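Clikstead Community Help > Arts and Events > Festivals and Open Studios

First time showing at the Bevlow open studios – what should I know?

bevlow_beginner

I've just had a place confirmed for the open studios trail in September and I'm thrilled! I make small linocuts, mostly birds and boats, and I've never shown them anywhere except my sister's hallway. I'm sharing a church hall at the Ultedlow end with four other makers, so I get one table and a bit of screen behind it. Do I frame everything or is it all right to have some loose in sleeves? And is it worth doing a demonstration, or does that just get in the way of people looking? I'd also love to know what time visitors really start turning up, as the leaflet says 10am but a friend says it's dead till lunch.

inkyfingers62

Oh, you'll have a brilliant time! I've done the trail six times now and I still get butterflies the night before. Frame a few of your favourites for the screen and put the rest in a browser with card backs. People love flicking through, and plenty of them will buy a loose print who'd never carry a framed one home on the bus. Put the price on every single piece, in pencil or on a little sticker, as lots of visitors are too shy to ask.

Yes to a demonstration, definitely, but keep it small. I cut a block about as big as a postcard and just carry on with it between chats. Children are glued to it (keep the tools on your side of the table) and the grown-ups ask much better questions once they've seen the lino curl up. I wouldn't ink anything in a shared hall unless you've got a sink near you.

Your friend is half right about the mornings. Last year we had a few keen ones at ten and then a proper crowd from 2pm. Bring a flask.

trailwalker

depends on the weather. take change

Dmytriv Prints

Welcome to the trail! We're four printmakers sharing one press and we've always gone round as visitors on the days we weren't showing, so I'll answer from that side. The tables I remember were the ones with room to breathe – one big print, a few small ones, and a maker who looked up and said hello. Do a trial layout at home before you go, on a plain cloth. I'm very fond of a warm reddish-brown with pale grey next to it, those two flat colours meeting in one clean diagonal, and black ink on white paper looks lovely against either. Have a go with what you've got in the cupboard and come and find us in the hall, we'd love to see the boats!

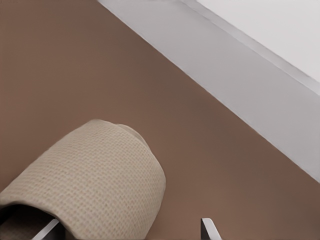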